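Call for participants: sensory life and body art

Pritchard Arts Workshop is looking for 12 neurodivergent artists, makers and writers to take part in Drandurent, a paid residency and group exhibition on body art, clothing and the senses. You do not need a formal diagnosis, an art degree or an exhibition history. Self-identification is fine.

Drandurent follows on from last year's open studio program in Harno. That program was about sound. This one is about skin and what we put on it: henna, scarification, jewelry, seams, labels, binders, wigs, makeup, prosthetics, wool. Work in any medium is welcome, including text, performance and things that can't easily be shown in a gallery. We are not looking for work that explains neurodivergence to a general audience, though you can make that if you want to.

What you get

A fee of $4,000, paid in two parts: half when you sign the agreement and half at the midpoint. The fee does not depend on finishing a piece.
A materials budget of up to $1,000. Keep your receipts. We can also buy things for you directly if paying up front is a problem.
Shared workspace at the Timent building, with two quiet rooms and one room where noise is allowed.
Four one-on-one sessions with the residency lead, Saodah Mandagi. These can be in person, by video, by phone or in writing.
A place in the group exhibition and in the printed booklet. 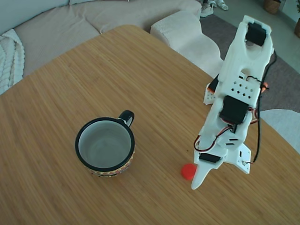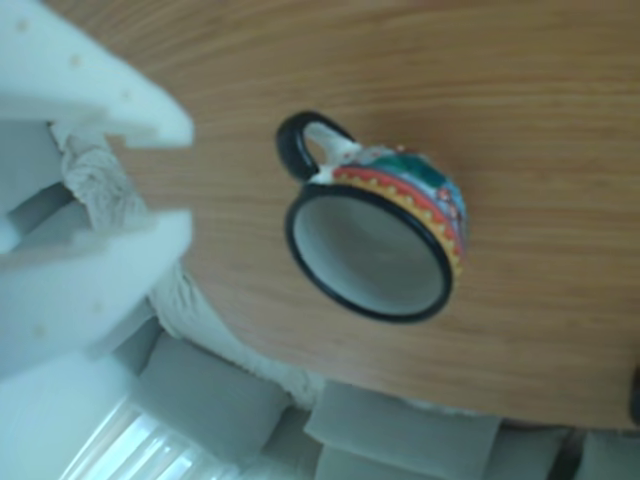
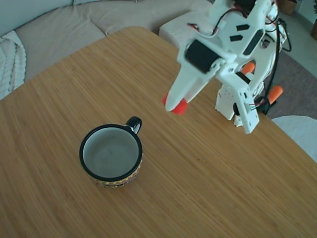
The residency runs for ten weeks. We ask everyone to come to the first meeting and the installation day, either in person or remotely. Apart from that, you choose your own hours. Some people in the last group came in daily, and one worked almost entirely from home and mailed her pieces in.

The workspace is on the second floor and has an elevator. The main lights can be dimmed by section. Please do not wear perfume or scented hair products in the building. We can't promise a fully scent-free space – there is a restaurant on the ground floor and the stairwell smells of cooking from late morning on. The quiet rooms are at the far end of the hall and get less of it.

Live tattooing and piercing are not possible on site under the terms of our lease. If your practice includes either one, you can work with drawings, practice skin, photographs or documentation, or do that part at your own licensed studio.

Who can apply

You must be 18 or older and live within the state for the length of the residency. Pairs may apply together but will share one fee. Past participants in Pritchard programs can apply again after a gap of one year. Full-time students are eligible if the work is not for course credit.

How to apply

Send us the following:

Your name, pronouns and the best way to reach you.
A statement of what you would like to work on. One page is plenty. Audio or video up to five minutes is fine in place of writing, and so is a signed video.
Up to six samples of past work, finished or not.
Anything you want us to know about access. This is kept apart from the rest of your application and is not read by the selection panel.

The deadline is 26 August 2023, at midnight. Late applications will be held for the next round. There is no application fee and no interview. The panel is made up of three artists and one past participant, and everyone who applies will get a written reply, with short comments if you ask for them.

Questions can go to Saodah Mandagi through the contact form or the office phone. If you would like to see the space first, visits can be booked for any afternoon before the deadline. Please allow two days for an answer.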